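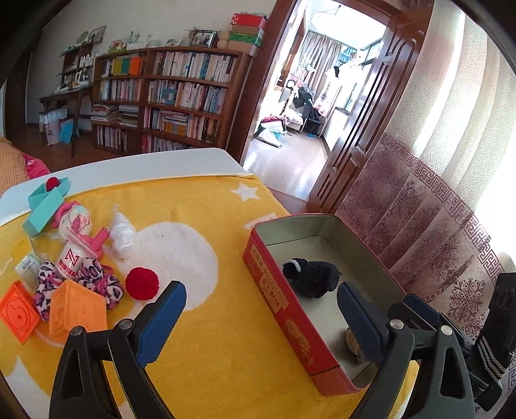
Visit report: the Flakham comics printing works open day

Home » Features » Visits

The Flakham works prints comics for small and mid-sized publishers and opens its doors to readers once a year. This year's open day was on 09/07/2019. Entry was free, booking was by email, and visitors were taken round in groups of 16. My slot was the second of the morning. The tour took a little under two hours and followed the order in which a monthly issue is made, from file check to boxed copies.

File check and proofing

Pages arrive as PDFs, one per issue, with the cover sent separately. The first room holds four desks and a proofing printer. Staff check trim, bleed, colour mode and the order of the pages. The fault they see most is lettering placed too close to the trim, followed by black areas built from all four inks at full strength, which take too long to dry and mark the facing page.

A proof of Butt was pinned to the board. This is the black-and-white humour title from Poment, now on its thirteenth issue, and its plain line art makes it a simple job. Next to it was a spread from Emer, the same publisher's fantasy series, which is painted and needs much closer control. The two proofs had been put side by side to show how the same paper takes flat black and soft colour. On the uncoated sheet the Emer night scenes lost most of their detail below the mid-tones. Poment moved the series to a coated stock in June, and the later proof was clearly better.

Plates and press

Plates are made in a separate room with yellow lighting. Each colour section needs four per side. The plates are bent at one edge, punched and carried through by hand.

The main press is a sheet-fed offset machine with four colour units and a coating unit. A typical run for a Poment title is 3000 copies. Anything much smaller goes to the digital press next door, where the cost per copy is higher but no plates are needed. We watched the operator bring a cover up to colour. He pulled a sheet, read the control strip, adjusted the ink keys and pulled another. Register was right by the fourth pull. Ear plugs were handed out at the door and were needed.

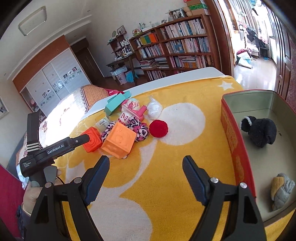
Folding, stitching and trimming

Printed sheets rest overnight before folding. The folder turns each flat sheet into a 16-page section, and the sections are dropped over a moving chain, with the cover last. Two wire stitches go through the spine and a three-knife trimmer cuts the head, foot and fore edge.

Page creep was the most useful part of the tour for anyone who makes their own comics. In a thick stitched issue the inner pages are pushed outwards by the fold and lose more at the trim than the outer ones. The works corrects for this in the layout, but only if the artist has left enough margin — and many have not.

Square-bound collections are glued on a separate line, which was not running during our visit. A finished Emer volume was passed round instead.

Practical notes

The works is a 13 minute walk from the station. Take the 1026 bus if you would rather not walk; it stops opposite the gate. Flat closed shoes are required and bags are left in lockers. Photographs are not allowed in the proofing room, as unpublished pages are on show.

Visitors could buy misprinted covers and unbound sections from a table by the exit. I came away with two uncut Butt covers and a set of Emer colour pulls. Booking for next year's open day will be by email again.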